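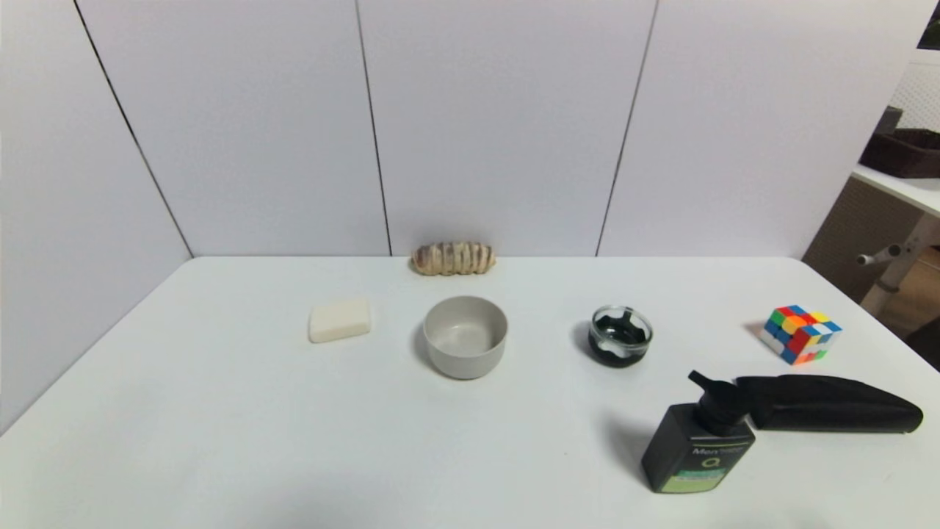
Marites Evangelista wanted to know why her cell kept missing picks after she had moved the head camera back to its old marks, and whether she had to redo the whole calibration or could get away with part of it. Part of it is usually enough. The steps below are the ones we use on the Flima cell when the head has been bumped, taken off for service or swapped.

Before you start

Put the arms in the park position and set the cell to manual. Let the head camera run for 18 minutes before you measure anything. The mount moves a little as it warms up, and a calibration done cold will be off by lunchtime.

Wipe the tabletop and the wall panels with a dry cloth. Don't use glass cleaner on the panels. It leaves streaks that shine under the lights, and the depth software reads them as edges.

Check the panels

The panels should meet the table along the rear edge, with no gap you can see under. Press on each seam with your thumb. If one gives, tighten the clips behind it, then press again. A loose panel throws off the back corner, and you will spend an hour blaming the camera.

Set the head

1. Loosen the tilt screw by a quarter turn. Leave the pan screw alone.
2. Open the live view and tilt the head until the table takes up the lower half of the picture and the rear edge can be seen.
3. Tighten the tilt screw. Watch the view while you do this – the head tends to drop slightly on the last bit of the turn. If it drops, back off and aim a little high.
4. Save the pose as a new entry. Don't overwrite the old one until the test is finished.

Run the board

Tape the calibration board flat to the table and take 11 captures, moving the board between each one. Include both rear corners. Most bad results I have looked at came from people keeping the board in the middle. The Dillska software gives an error score at the end, and we accept anything under 7. Take the board off the table when you are done.

Test with mixed objects

Lay out things that differ in height and finish. A cube, a bar of soap, a bowl, a pump bottle and a soft pouch make a good set, along with something made of clear glass. Put at least one item right up against the back wall, such as a bread roll. Spread the rest out so the grippers have room.

Run detection only, with the arms still parked. Check the outlines on the screen:

– Clear glass: the outline should follow the jar and leave out its shadow. If it takes in the shadow, lower the side light one step.
– Black items: look for holes in the depth map. Raise the exposure slightly if you find any.
– Light items on the white table: the soap is the one to watch. If it drops out, the exposure is too high.

The last two pull against each other, so go back and forth in small steps.

When the outlines look right, switch to slow speed and run one pick per object. Keep a hand near the stop button.

If it still misses

Misses all in the same direction mean the head pose is off, so repeat the board. Misses only near the back wall are nearly always a panel. Error 271 means the saved pose and the active pose don't match – load the new entry and restart the vision service.

Write the new score on the card inside the cabinet door, and delete the old pose once the slow picks have passed.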